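moltach-desktops: notes and inventory for a pile of old office PCs

Hi! This folder is my running record of taking apart retired desktops, one tower at a time, and writing down what was inside. I started it in October on the back of an envelope, the envelope got coffee on it, and now it's a README and a spreadsheet. If you like green motherboards and drive caddies you're in the right place.

What's in the folder

parts.csv has 1320 rows, one per part. I count a stick of memory as a part and a screw as not a part (I tried it the other way for one evening, never again).
towers.csv has 74 rows, one per machine.
notes/ is me talking to myself. Spelling not guaranteed.
photos/ has 800 pictures, named by tower and then by letter.

The columns in parts.csv are tower, part, where_found, label_text, condition and shelf. Condition is my own opinion on a scale of "nice", "fine" and "hmm". Shelf is either Bostska or Pace, the names of my two shelving units, and yes, I named my shelving units. Bostska gets drives and memory. Pace gets everything with a fan or a plug on it.

How I go through a tower

Lay it on its side, take the panel off, and have a good look before touching anything. I write down the cables first, all of them, where they start and where they end up, and I can't tell you how many headaches that has saved me. Then drives, then cards, then memory. The processor, if there is one, gets its own little box and its own row. Power supply goes last because it's heavy and I'm lazy.
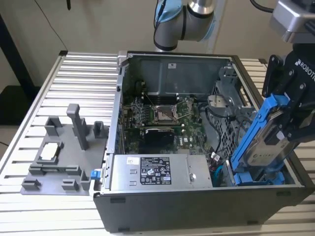
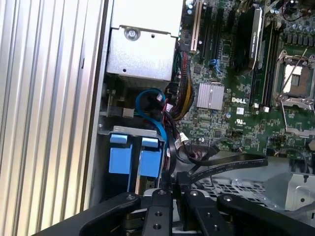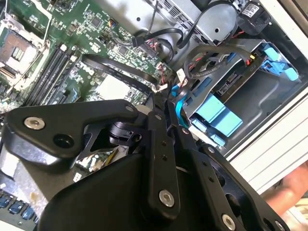

Words and photos: the moltach-desktops maintainer, Sonham

An open CPU socket like the one on this green board makes me nervous every single time. With the metal bracket up there's nothing between those contacts and a dropped screw, so if I'm going to be working nearby for a while I snap a plastic cover on. In the spreadsheet a socket with no processor gets "empty" in the label_text column, which is a terrible place for it, but I'd already done half the rows by the time I noticed.

Hard drives that ride in plastic caddies (blue on this one, I love the blue ones) are logged together with the caddy as a single part. I used to split them up and then I had a drawer full of caddies and no clue which cage they fit. Keep them together!

For boards I copy down whatever is printed big enough to read, so "DELL" goes in for this one, and then the small labels if my eyes are up to it. Same with power supplies: the rows of tiny text on the label are worth typing out in full, even though it's boring. Slots are listed by type and color, so a cream PCI slot is "PCI, cream".

Known problems

Tower 2 is in there twice under different spellings. I know which one is right, I just haven't fixed it.
Cable lengths are missing for the early machines.
"hmm" got stricter as I went along, so don't compare the first towers with the last ones.
SATA cables are listed by color only, and there are an awful lot of plain blue ones.

Using it

Take whatever helps you, change what you like, and a link back is plenty. If you spot a part I've called by the wrong name, open an issue with the tower number and the letter of the photo and I'll fix it the next time I have the spreadsheet open.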